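The Bucket Cupboard, and Other Small Victories

By Kyrylo Kravchuk
28 May 2019

Well, I promised pictures of the big laundry sort-out and I've been slack about it, so I'm finally sitting down with a cup of tea to put the page together. If you've come over from the Prasterden gardening pages, hello! There's not a tomato in sight today, sorry. It's all buckets and bags and the odd peg.

A bit of background for anyone new. We moved into the house at Gritthorpe in February with far too many boxes and a laundry about as wide as a wardrobe. Everything that didn't have a proper home got shoved in there – paint trays, dog towels, a mop head with no mop, the good secateurs (found them!), and every plastic bag that had ever crossed the doorstep. The bags were the worst of it. I'd open the cupboard for a cloth and half a dozen would come sliding out around my ankles.

My sister's rule is that you take the whole lot out before you put a single thing back. I've always been more of a shuffler, moving one pile to make room for another, but I gave her way a go and I have to admit it got me moving. Out came the lot, onto whatever flat surface was free. Then I went through it in groups, and that's how I've set the page out, so you can skip to whatever you're after.

The colours may look a little different on your screen. I'm told mine is set too warm and I've never worked out how to change it.

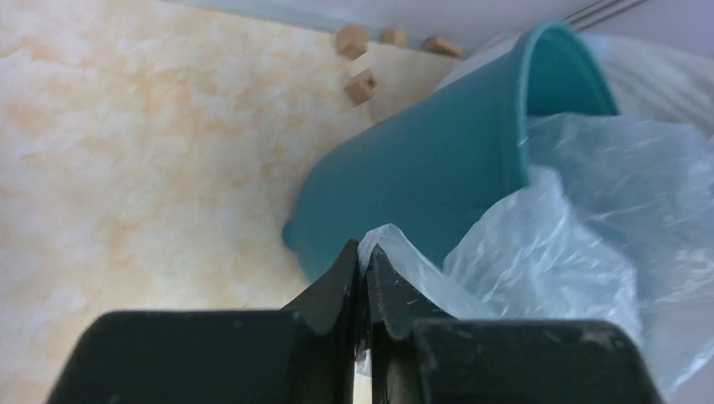 BUCKETS, TUBS AND BAGS

The teal bucket on its side, with a clear plastic bag spilling out of its mouth. I do love that colour, and the rim is a shade darker and bluer than the rest, with a bit of a shine to it. The bag is all creases, as they always are.

Now, buckets. I grew up in a house with one bucket that did everything from floors to fishing bait, and somehow I've become a person who owns a whole family of them. They're handy! One is for the car, one is for weeding, and one is meant to be for soaking whites, although it tends to wander off down the yard and come home full of leaves. The teal one is my favourite and I'd been using it as a bag bin, stuffing and stuffing until the whole thing was more bag than bucket. It's going back to being a bucket now.

As for the bags themselves, I sorted them by whether I'd honestly want to put food in them. The clean clear ones I flatten on the bench with my forearm, fold in half longways and then roll up from the closed end so the air has somewhere to go. If you start at the open end you get a balloon and a lot of bad language. A rolled bag goes in an old tissue box, and when the box is full I stop keeping them. That last bit is the hard part for me.

The crinkly thin ones don't like being folded, I'll warn you. They spring back. I've had the best luck rolling them around two fingers and tucking the tail in, the way you'd do a pair of socks.

Tubs were easier. Lid goes with tub, or both go out. I was ruthless and only rescued one back from the pile, and it was the square one that fits a whole slab of lasagne, so I stand by it.

A FEW THINGS PEOPLE HAVE ASKED

Where did the shelving come from? Tindall, the hardware place near the roundabout. Their flat-pack shelves are a bit fiddly and I put one of the sides on upside down, but they're holding up fine. Give yourself an afternoon and have your own screwdriver, as the little key in the packet chewed out on me.

What about pegs? Peg basket on a hook behind the door. I threw out the ones with rusty springs after they marked a pillowcase.

Do you label things? I tried. The labels curled up in the steam from the dryer, so I've gone over to luggage tags tied on with string, and they look rather sweet. I had a packet left over from the Drarkau market stall.

How do you clean an old plastic bucket? Bicarb on a damp sponge, a good rub around the inside, then rinse it and leave it upside down on the grass. For the line that builds up near the top I leave a cloth soaked in vinegar draped over the rim while I have lunch. Don't go at it with a scourer or you'll dull the finish and the dirt grabs on even harder next time.

STILL TO DO

The mop head is still here. I know. I keep thinking the handle will show up.

I also want to get a second hook in for the dustpan, and find somewhere sensible for the dog towels that isn't on top of the dryer, where the dog can see them and gets her hopes up about the beach. The paint trays are going to my brother-in-law, who's doing his hallway in a green I'm staying quiet about.

If you've got a better way of keeping bags under control, pop it in the comments. I'm especially keen to hear from anyone with a narrow cupboard and deep shelves, as things keep disappearing at the back of mine.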